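February 2018

I've been putting off writing up the cup work until the set was big enough to train on. It is now, so these are my notes.

The task is small. The arm picks up a paper cup and puts it somewhere else on the table, with other stuff lying around it. I started in September with only cups on the table, and the model learned that well. Then I put a bottle next to the cup and it went for the bottle. Every example I had given it had one object in it, so it had learned to go to the object.

So I threw out most of the early set and started over with clutter. The current set has 953 examples that I'm happy with. I recorded 1477 to get there. The rest had a bad start position, a late stop, or me changing my mind halfway through a reach, and the model will copy that hesitation if you leave it in.

Each example is one reach, one grasp and one release. I drive the arm by hand and try to move at the same speed every time. After every 12 I move everything on the table and swap at least two items. The clutter comes from the kitchen shelf and the corner store, mostly drinks and snacks. I want shapes that roll, shapes that crinkle, and clear lids that throw reflections.

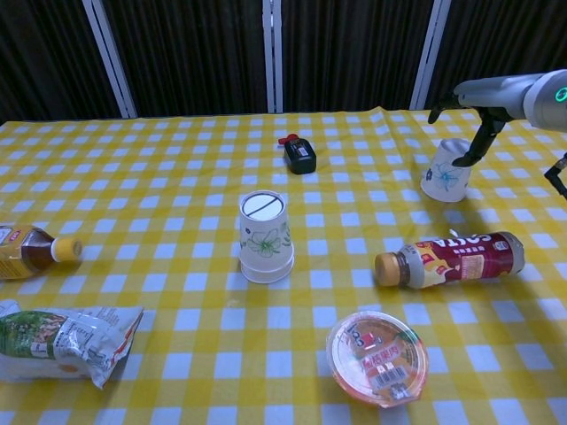 *One jaw inside the blue-flower cup, with the stacked pair left in the middle as a distractor.*

I go in over the rim because squeezing a paper cup from the outside crushes it more often than I'd like. With one finger inside and one outside, the wall takes the pinch and the cup keeps its shape. The downside is that it only works for cups standing mouth up. Upside-down cups need a different grasp, and I haven't recorded enough of those to include them. For now they are on the table as things to leave alone.

The checkered cloth was a mistake I decided to keep. My first model was trained on a plain gray surface and fell apart when I changed the table. Thibault Moulin suggested picking the busiest cloth I could find and going back to plain later. I've done the busy half. Wrinkles move a little between batches and I don't smooth them out.

Labeling is still slow. I mark the frame where the jaws close and the frame where they open, and I write one line of text for each example, such as "pick up the cup with blue flowers." I used to write just "pick up the cup," which is useless when there are three of them.

Next is a second cloth, more side-lying bottles, and the upside-down cups as a proper task. I'd like to reach 1940 good examples before I train again.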